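《Lolledar》

《Lolledar》是歌手、词曲作者伊娜·克拉韦茨（Inna Kravets）的录音室专辑，由阿林多·塔瓦雷斯（Arlindo Tavares）制作，2020年11月由独立厂牌Plunwood发行。专辑收录七首歌曲，风格以慢速节奏布鲁斯为底色，掺入了灵魂乐、教堂和声与沿海民谣的成分，编制极为精简，多数曲目只用人声、电钢琴、贝斯和一套闷音处理过的鼓。全部录音在港口小城伊斯索普（Isthorpe）的帕伦博录音室（Palumbo）完成。

专辑首批黑胶只压制了958张，发行初期几乎没有宣传，靠的是听众之间口口相传。如今它常被喜欢慢速节奏布鲁斯的乐迷列为入门必听，同名终曲更是克拉韦茨现场演出中气氛最动人的一首：前奏的四个音一出来，台下往往就安静了，接着有人跟着哼。

专辑名

“Lolledar”一词不属于任何语言。按照克拉韦茨的说法，它是她外祖母哄孩子时反复哼唱的一串音节，家里没有人知道怎么写，她自己随手拼成了现在的样子。她在专辑内页里写道：“我小时候以为那是一个地名，长大后还在地图上找过。”这段话后来被印在巡演海报的背面。

名字的读法在乐迷当中有过不少讨论。克拉韦茨本人唱的时候重音落在第二个音节上，尾音拖得很长，几乎听不到最后的辅音；塔瓦雷斯在访谈里却一直把重音放在开头，两人在舞台上还为此互相打趣。中文乐迷多直接沿用原文，也有人译作“洛莱达”或“罗莱达尔”，至今没有统一。

创作背景

克拉韦茨出道时在一支婚礼乐队里唱和声，白天在伊斯索普的一家乐谱店上班。她早期的作品篇幅偏长，歌词密，旋律走得曲折，喜欢的人非常喜欢，但传唱度一直不高。前一张迷你专辑发行之后，她停了相当长的时间没有写歌，只在乐谱店楼上的小房间里教人唱和声。她后来把这段时间称为“练习闭嘴的日子”，并说那段日子教会了她怎样在一句话里少放几个字。

转机来自一次代班。Plunwood旗下一支乐队的和声歌手临时失声，厂牌辗转找到克拉韦茨救场。塔瓦雷斯当晚负责现场调音，他在检查话筒时听到她一个人在台上试唱一段没有歌词的旋律，便悄悄按下了录音键。那段录音音质粗糙，夹杂着椅子拖动和门开合的声响，却成了终曲《Lolledar》的雏形。成品的开头还保留着其中一小段，戴耳机听得很清楚，第一次注意到的时候真的会起鸡皮疙瘩！

两人很快开始合作写歌。塔瓦雷斯此前主要做舞曲，习惯从鼓和低音入手；克拉韦茨则坚持先有一句能够清唱的旋律，再谈别的。最初的几次会面进展缓慢，塔瓦雷斯带来的节拍大多被放弃。僵持的局面到写《盐》的时候才有了变化：克拉韦茨唱了一段主歌，塔瓦雷斯没有配任何和弦，只在每句末尾弹一个低音。两人都觉得这样已经够了，这首歌的编曲思路随后成为整张专辑的准绳。
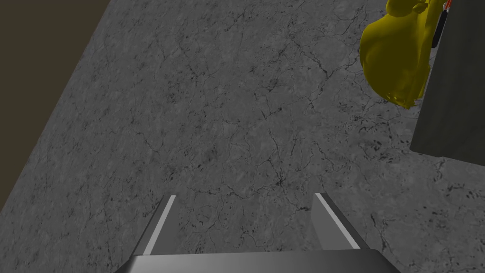
录音过程

帕伦博录音室的前身是一家船具行，房间狭长，天花板低，声音偏暗，衰减很快。许多歌手不喜欢在那里录人声，嫌它“吃掉高音”。塔瓦雷斯恰恰看中了这一点。他认为克拉韦茨的嗓音在中低音区有一种沙而不哑的质感，太亮的房间会把这层质感冲淡，而帕伦博的房间能把它托住。

录音期间，人声一律整段录制，不做逐句拼接。克拉韦茨唱完一遍，两人一起听，不满意就从头再来。塔瓦雷斯给自己定下的规矩是不在她唱歌时看乐谱，只听。《把灯留给你》录了许多个夜晚，最后采用的却是当晚热身时的一遍，第二段副歌里有一处明显的换气声，混音师问要不要修掉，克拉韦茨说那是整首歌里她最喜欢的地方。

电钢琴部分由塔瓦雷斯亲自演奏。他用的是一台音准略有偏差的老琴，某个中音区的键弹下去会带出细微的嗡鸣。为了避开这个键，他改写了《渡口来信》的和弦排列，把原本落在那里的音移到了左手，结果和声变得更开阔；到了《慢车》，他又故意反复弹那个键，让嗡鸣声充当类似铁轨的背景。这样的小心思在专辑里随处可见，值得反复去听。

鼓的处理是另一个常被谈到的话题。鼓手在军鼓上铺了厚布，踩镲几乎全程合着，打击的力度很小，再由贴近鼓皮的话筒收进来。音量不大的鼓被放到混音的前排，听上去就像有人在耳边轻轻敲桌子。塔瓦雷斯称这种做法是“把远处的东西搬到近处，但不让它变大声”。

10月，专辑完成最后的混音。两人原打算再加一首快歌，已经写好了副歌，试录之后觉得它同前后曲目都接不上，只得放下。这首歌后来改名，给了Plunwood的另一位歌手。

音乐风格

《Lolledar》的速度普遍很慢，但极少让人觉得沉闷，原因多半在于节奏内部的细小推拉。贝斯常比鼓晚到一点点，人声又比贝斯更晚，三者之间形成一种懒洋洋的错位；到了副歌，三者突然对齐，听者便会感到一股向前的力量，尽管速度根本没有变。这种手法在灵魂乐里源远流长，塔瓦雷斯把它用得十分克制，全专辑只在几处关键段落让节奏完全合拢。

和声语言方面，专辑大量使用悬而未决的和弦。主歌往往停在一个没有解决的属功能和弦上，让歌词的问句跟着悬在那里。《退潮以后》全曲直到最后一个和弦才回到主音，而《半个钥匙圈》索性没有回去，最后一句唱完，电钢琴停在半路，接着便是下一首的开头。把两首歌连起来听，才会发现《慢车》的第一个和弦正是前一首欠下的答案。这也是许多乐迷坚持按顺序听完整张专辑的理由。

克拉韦茨的演唱避开了节奏布鲁斯里常见的大段转音。她在句尾会用很短的滑音，通常只有两三个音，像说话时语气的起落。《盐》的副歌是个例外，她在“还给你”三个字上唱了一长串下行音，一口气落到低音区，是全专辑技巧难度最高的一句，也是翻唱者最常栽跟头的地方。

和声则几乎全由她自己叠录。她没有采用平行三度那种整齐的写法，各声部时而分开，时而挤在相邻的两个音上，产生轻微的摩擦。《渡口来信》结尾的和声层层铺开，带着伊斯索普一带教堂唱诗的味道。克拉韦茨小时候在唱诗班站第二声部，她说自己至今听歌时耳朵都先去找中间那一层。

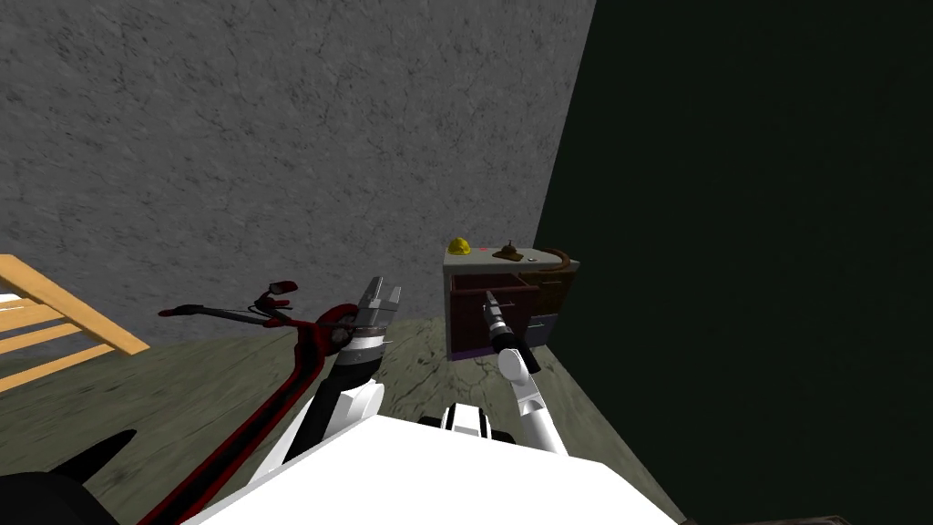 歌词与主题

专辑讲的是一段关系走到尽头之后的日子，着墨最多的却是一些琐碎的家事：没寄出的信，忘了还的钥匙，厨房里用到一半的盐。克拉韦茨几乎没有写争吵和分手的场面，歌里的两个人始终客客气气，越客气越叫人难过。她曾说，自己想写的是“已经决定了，但还没有说出口的那几个星期”。

水的意象贯穿始终。开篇《退潮以后》以露出滩涂的海岸写清醒后的空旷；《渡口来信》里，叙述者站在渡口，看着对岸的灯一盏盏亮起，手里的信被海风吹得卷了边；到了终曲，海水重新涨起来，歌词却已经不再提及那个人，只剩下一首没有意义的摇篮曲。从退潮到涨潮，专辑完成了一次循环，这个结构在初听时并不显眼，听得多了会越来越觉得妙。

另一条线索是灯。《把灯留给你》的叙述者搬走时没有关灯，她给出的理由在三段主歌里一变再变：先说是忘了，再说是怕对方回来时摸黑，最后承认只是想让自己在路上回头时还看得见。旋律每次都一样，歌词每次都更诚实一点，到第三段时乐器全部退出，只留下人声。不少听众把这一段视为克拉韦茨写得最好的歌词。

《半个钥匙圈》则带着难得的幽默感。歌里的钥匙圈是两个人在集市上买的，可以拆成两半，分手时两人为谁拿哪一半礼让了很久，最后都拿错了。副歌轻快，和声俏皮，可是一到末句“我的那半开不了任何门”，情绪又沉了下来。塔瓦雷斯在这首歌里加了一段口哨，由他自己吹，略微跑调，克拉韦茨坚决不让他重录。

曲目

专辑曲目按黑胶的正反两面编排，A面以《渡口来信》收尾，B面从《半个钥匙圈》开始。全部歌词由克拉韦茨撰写，作曲为克拉韦茨与塔瓦雷斯。

《退潮以后》
开篇曲，前奏只有贝斯。人声在低音区进入，第二段加入电钢琴。副歌没有鼓，鼓要到间奏才出现，许多人误以为那是下一首歌的开头。

《把灯留给你》
专辑的先行单曲，也是传唱最广的一首。结构为三段主歌配同一副歌，末段清唱。单曲版删去了尾奏，专辑版保留了完整的电钢琴段落。

《盐》
两人合作中第一首真正完成的作品。主歌几乎没有伴奏，每句末尾的低音是全曲的骨架。歌词从借盐写到还盐，借物的分寸也就成了感情的分寸。

《渡口来信》
和声层次最丰富的一首。尾声中人声层层叠入，最后在相邻的两个音上停住。

《半个钥匙圈》
全专辑速度最快，但按一般流行歌曲的标准仍属中慢速。间奏有口哨。

《慢车》
歌词最短，大部分篇幅交给器乐。鼓的节奏模仿列车过轨缝的声响，电钢琴的嗡鸣自始至终没有断过。

《Lolledar》
终曲，开头采用了现场试唱的录音。没有传统意义上的歌词，只有那串音节反复出现，每次配上不同的和弦。

主要单曲

《把灯留给你》

这首歌在专辑之前作为单曲推出，配了一首没有收入专辑的B面曲《窗台》。Plunwood最初想选《半个钥匙圈》打头阵，觉得它更轻快，也更适合电台播放。克拉韦茨和塔瓦雷斯都主张用《把灯留给你》，理由是听过它的人会明白接下来是一张怎样的专辑。厂牌最终让步。

歌曲的和弦进行并不复杂，主歌与副歌用的是同一组和弦，只是副歌把贝斯提高了一个八度。这样一来，歌曲的起伏就完全落在人声身上。克拉韦茨在前两段副歌里唱得很收，几乎贴着话筒说出来；到了第三段，她没有提高音量，只把每个字拉长，尾音里的气息声清晰可闻。喜爱这首歌的人常说，最打动他们的正是这种没有爆发的爆发。

业余歌手翻唱这首歌时多半会在末段加上高音，现场效果往往很好，克拉韦茨对此并不介意。她在一次演出后遇见一位翻唱者，还专门请对方上台，把自己加的那句高音再唱一遍。

《半个钥匙圈》

第二支单曲，混音与专辑版略有出入，口哨的位置更靠前，鼓也更响。音乐电台对它相当友善，晚间节目播放尤其多。有乐评把它和更早的街头弹唱传统联系起来，认为副歌的问答结构带有集市叫卖的影子。克拉韦茨承认写歌时确实想到了集市，歌中那段“你先挑，不，你先挑”的念白，节奏就来自她儿时听惯的鱼贩吆喝。

念白部分由克拉韦茨与塔瓦雷斯两人对话完成，是塔瓦雷斯在整张专辑里唯一一次开口。他为此紧张得不得了，

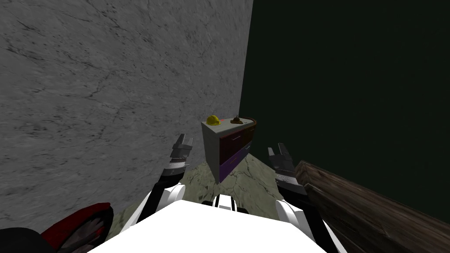 反复练习了好几天，正式录音时还是抢了拍子，成品里能听到克拉韦茨忍笑的声音。现场演出时，这段对话通常由她与台下观众一起完成，每场的观众反应都不同，有的城市的听众礼让得极其认真，来来回回拖了很久，乐队只好一直原地循环。

制作理念

塔瓦雷斯把这张专辑的制作方法概括为“先减后听”。每加进一件乐器，就要拿掉另一件；若拿掉之后没人察觉，拿掉的那件便不再放回去。《慢车》原本有弦乐四重奏，已经录好，混音时一层层减去，先是小提琴，接着是中提琴，到最后只剩大提琴的一个长音，藏在电钢琴下面，音量小到几乎听不见。但把它静音以后，整首歌立刻显得单薄，于是这个长音留了下来。弦乐手们得知此事后并不生气，据说大提琴手还颇为得意。

混响的使用也遵循同样的原则。人声上几乎不加人工混响，空间感主要来自房间本身。唯一的例外是终曲，克拉韦茨的声音在最后一次重复时被送进一段很长的混响，逐渐变得模糊，仿佛走远了。前六首歌都保持着近在耳边的距离，所以这最后一下拉远格外有力量。

母带处理方面，塔瓦雷斯坚持保留较大的动态范围，安静的段落就让它安静。这使得专辑在嘈杂环境中不太容易听清，地铁里听尤其吃亏，可要是换成夜里一个人在房间里听，从第一个低音开始就能把人牢牢吸住。Plunwood在内页印了一行小字，建议听众“把音量调到能听见换气为止”。

这套做法影响了同厂牌的几位后辈。他们把它戏称为“帕伦博法则”，录音时互相监督，谁要是多加了一轨，就得替大家去买宵夜。

封面与装帧

封面采用单色印刷，只有专辑名与歌手名，字体由克拉韦茨手写后放大，笔画边缘的墨迹晕开处也一并保留。设计过程中曾试过一幅海岸线素描，印出样稿后两人都觉得它把歌说得太满，便没有采用。素描后来出现在巡演节目单上。

黑胶内页收录全部歌词，终曲那一页则只印了那串音节，按呼吸的位置分行。首批压制的唱片附赠一枚可以拆成两半的小卡片，呼应《半个钥匙圈》，卡片两半各印半句歌词。收藏者当中渐渐兴起一种玩法：买到唱片后把其中一半寄给朋友。二手市场上卡片完整的首批黑胶因此颇为少见，价格也比缺卡的高出一截。

后来再版的黑胶换了较厚的纸张，卡片改为印在内页上，不可拆分。音质上，首批与再版采用同一份母带，差别主要在刻片，耳朵灵的乐迷认为首批的低频略松，再版的高频更干净，各有所好。
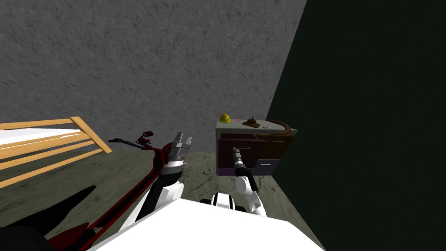 发行与反响

专辑发行的时节，现场演出大多停摆，克拉韦茨没能举办发片演唱会。她改为在乐谱店楼上的房间里做了一场没有观众的演唱，通过网络播出，伴奏只有塔瓦雷斯的电钢琴。两人把整张专辑从头唱到尾，中间没有说话，唱完终曲后克拉韦茨停了好一会儿，才想起来要道别。这场演唱的录音流传甚广，不少人正是由此认识了她。

首批唱片卖得不快，过了一阵，订单忽然多起来。Plunwood的人起初摸不着头脑，后来才弄明白，一位深夜电台主持人连续多晚以《慢车》作为节目的片尾曲，听众纷纷写信来问歌名。厂牌把其中300多封来信转交给了克拉韦茨，她挑了一部分手写回复。有几位听众收到的回信里还夹着《渡口来信》的和声谱。

评论界的反应大体热烈。称赞主要集中在人声与制作的默契上，许多文章提到了《盐》的留白与终曲的收束。有评论写道，这是一张“敢于让听众等待的专辑”，每一次等待都有回报。另一篇长文则细致分析了专辑的调性安排，指出七首歌的主音依次相连，恰好构成终曲那句旋律的轮廓。塔瓦雷斯读到后大为惊讶，表示自己从没想过，克拉韦茨则笑而不答，这件事究竟是巧合还是有意为之，至今仍是乐迷聊天时的热门话题。

批评意见也有一些。部分评论认为B面的《慢车》器乐段落过长，打断了叙事；也有人觉得全专辑色调过于统一，初听时不易分辨。还有少数听众对终曲没有歌词感到失望。克拉韦茨回应过最后一点，她说自己其实写过一版歌词，唱起来总觉得是在替别人说话，便又回到了外祖母的那串音节。

现场演出

演出恢复以后，克拉韦茨以四人编制展开巡演，成员包括贝斯手、鼓手、兼弹电钢琴的塔瓦雷斯和她自己。演出场地以小剧场和旧教堂为主，音响刻意调得很轻。常去看的人都知道要早点到，靠前的座位能听见不经话筒的原声，那种感觉实在难得！

现场版与录音版有不少差异。《退潮以后》的贝斯前奏被大幅拉长，有时长到观众以为出了什么问题；《盐》改由全场清唱，低音由观众用脚步踏出；《渡口来信》的尾声则邀请当地合唱团加入，每到一地都由不同的合唱团来唱，和声写法也因各团声部配置而调整。克拉韦茨会提前把谱子寄过去，并附上一张纸条，请他们不要练得太整齐。

终曲的现场处理最为人称道。演唱到最后一次重复时，乐手逐一停下，克拉韦茨离开话筒，走到台边继续唱，声音越来越轻，直到只剩观众在哼。灯光随后亮起，演出就此结束，没有返场。起初有观众不明白，坐着等了很久，后来这渐渐成了惯例，有人甚至一路哼着走到车站。

在伊斯索普的那一场演出尤其特别。克拉韦茨请来了从前婚礼乐队的老搭档，大家把《半个钥匙圈》改成了热闹的舞曲，塔瓦雷斯久违地打起了他擅长的快节奏，台下的人把椅子推到墙边跳起舞来。这个版本后来收入一张现场录音，乐迷昵称为“婚礼版”。

影响与翻唱

《把灯留给你》是专辑中被翻唱最多的作品，出现过无伴奏合唱、木吉他独奏和铜管乐队等多种版本。其中铜管版把副歌交给圆号，末段由独奏小号代替人声，克拉韦茨听后十分喜欢，曾在电台节目里推荐。《慢车》常被爵士乐手当作即兴的底本，它的和弦少，空间大，嗡鸣的持续音也给独奏者留下了自由发挥的余地。

声乐教学中，《盐》副歌的下行长句成了练习气息的常用材料。难点并不在音域，关键在于如何在下行时保持音量平稳，又不让最低的几个音塌下去。克拉韦茨本人教学生时，会让他们先用说话的语气把“还给你”念上许多遍，找到想说的对象，然后再唱。

伊斯索普当地的唱诗班把终曲改编成了四声部合唱，在冬季的音乐会上演唱。改编谱由唱诗班自行整理，克拉韦茨核对过一遍，只改动了次女高音的一个音。她在谱边写道：“这里请再挤一点。”

制作人员

伊娜·克拉韦茨：主唱、全部和声、作词、作曲
阿林多·塔瓦雷斯：制作、作曲、电钢琴、口哨、念白
录音与混音：帕伦博录音室
发行：Plunwood

版本说明

专辑目前可见的实体版本有首批黑胶、再版黑胶与激光唱片。激光唱片版没有翻面的停顿，塔瓦雷斯在《渡口来信》与《半个钥匙圈》之间加入了一小段静默，长度同他本人翻一次唱片所用的时间相当。数字版沿用了这段静默，但部分播放软件会自动跳过，建议关闭相关功能。

《窗台》未收入任何版本的专辑，仅见于《把灯留给你》的单曲。试唱原始录音的完整版本也没有公开发行，克拉韦茨在巡演的个别场次中播放过，通常放在观众入场的时候，音量很小，混在人们找座位的声音里。

参见

慢速节奏布鲁斯
叠录和声
Plunwood作品列表
帕伦博录音室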